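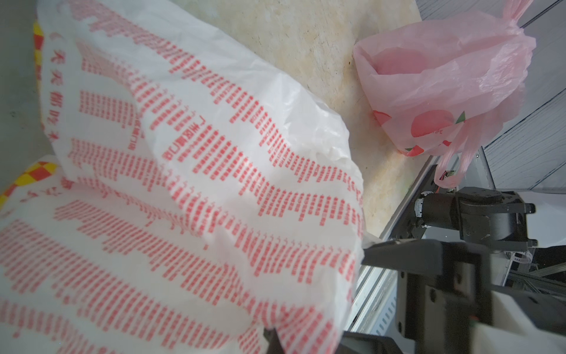 Production Diary: Second Week of Rehearsal

February, 9:40 p.m.

The company completed its first full reading of Grumel this evening. The director, Ha-rang Tak, asked that the second act be read twice, as the revised ending had reached the cast only this morning. The running time stood at 156 minutes, including the interval. The theater has requested a shorter evening, and cuts will be discussed with the playwright, Vasco Magalhães, before the next call.

Mr. Magalhães attended until the supper break. He agreed to remove the letter in scene 5 and declined to alter the closing speech. His decision has been entered in the prompt book.

The set model was approved with one change: the staircase will move to stage left so that the chorus may enter without crossing the musicians. Fittings continue in the upper studio.

The box office reports 177 tickets sold for the first preview, in a house of 200. The remaining seats are being held for students of the Clesik school until noon tomorrow.

The cast was released at 9:15. The morning call is for principals only, and the dialect session has been moved to the afternoon.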